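Sultetti – About us

Sultetti is a textile care and repair company based in Kisosbridge. We wash, dry, press, mend and return garments and household linen for private customers, small hotels, schools and sports clubs. We do not sell clothing and we do not dye it. The company is owned by its two directors, Souad Kettani and Lahcen Abdel Hamid, and has no outside investors.

How the company started

Souad Kettani worked as a process technician in a contract laundry before setting up on her own. The first premises were a single unit behind the Cherkaoui building, with one washer, one dryer and a hired ironing table. Trade at that stage was almost entirely table linen. Lahcen Abdel Hamid joined as a partner when the repair side was added, and the present name was adopted then. We moved to the current workshop when the floor loading in the old unit ruled out a larger extractor.

What we handle

Most of the work is cotton and cotton blends: T-shirts, polo shirts, bed linen, towels, aprons and overalls. We also take wool knitwear, linen and most polyester sportswear. Leather, fur, suede and anything with a bonded waterproof membrane is returned unprocessed.

On arrival each item is given a heat-sealed number tag or, where the fabric will not take heat, a sewn one. The care label is read and the item is put into one of 9 process groups. Where the label is missing or illegible, the fibre is identified by touch and, if the customer agrees, by a burn test on a thread taken from the seam allowance. Items that cannot be identified go into the mildest group.

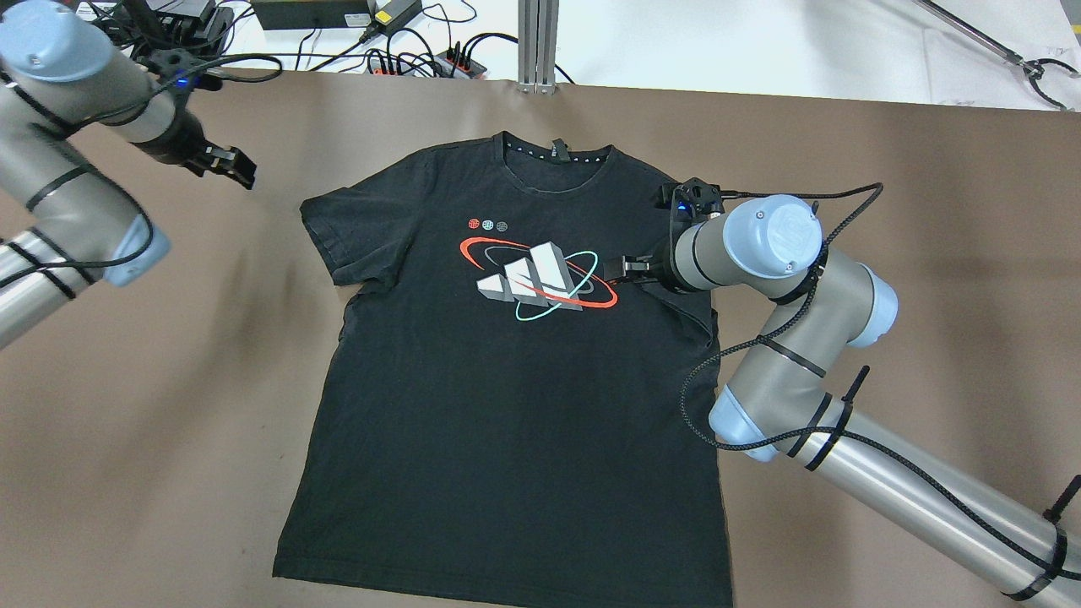 Wash programmes are set by fibre, colour and soil level, in that order. Dark cottons run at 30 degrees with a liquid detergent free of optical brightener, inside out, at reduced drum load. Whites run at 60 degrees unless the label gives a lower figure. Water in Kisosbridge is hard, and the supply to all machines passes through a softener that is regenerated overnight. Residual hardness is checked at the start of each working day and entered in the plant log. If the reading is out of range, dark loads are held back until it has been corrected, as mineral deposit shows on them first.

Drying is by moisture sensor and not by timer. Printed garments are taken out slightly damp and finished flat. No iron or press plate is put directly on a print.

Repairs

The repair room is run by Ghizlane El Idrissi. She trained in garment construction and spent four years altering workwear before coming to us. The standard list covers seams, hems, buttons, zips, pockets and small holes in woven or knitted cloth. Hems on jersey are resewn with a twin needle or a coverstitch machine, depending on what was there originally. Thread is matched for fibre as well as shade – polyester thread in a light cotton jersey tends to outlast the cloth and cut it.

Holes under 9 mm in jersey are closed by hand on the reverse. Larger ones need a patch, and the customer is asked first. We do not carry out invisible mending on suiting. Enquiries for that are passed on to a specialist.

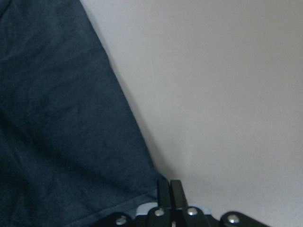

Dark blue fabric with a crease across it.

Repairs carry a guarantee of 100 days against failure of the stitching. The guarantee does not extend to the surrounding fabric, which may be worn beyond what a seam can hold. If we think that is the case we say so in writing before starting.

Turnaround and collection

Standard turnaround for washing and pressing is 72 hours from receipt. Repairs are quoted separately. Account customers have fixed collection days. Items left at the counter before noon on Friday are included in that day's intake; later items are booked in on the next working day. Finished work is kept for three months, after which we write to the customer at the address held.

The workshop closes for one week in August for servicing of the boiler and extractors. Account customers are sent the dates in advance.

Quality and records

Sanaa Abdel Rahman is responsible for inspection and customer records. Every item is checked after finishing, under daylight-balanced lamps, for remaining stains, open seams, missing buttons and shade change. Rejected items go round once more. If a stain is still present after the second process it is left alone, and a note is attached giving the treatment used.

Claims for loss or damage are logged against the tag number and reported to the directors each month as a rate per 1000 items. Account customers can have the figure on request.

Suppliers and materials

Replacement towels and sheets for hotel accounts are bought from a mill in Turkia, to a written specification for weight, yarn count and shrinkage. Samples from each delivery are washed and measured before the batch is released. Worn-out linen is cut down for wipers or baled for fibre recovery.

Contact

Counter and telephone enquiries are dealt with by Nouhaila Belhaj, who also opens new accounts. Please have the tag number ready if the enquiry is about an item already with us. Hotels and schools asking for a quotation should state the types of item, the weekly quantity of each and whether collection is needed.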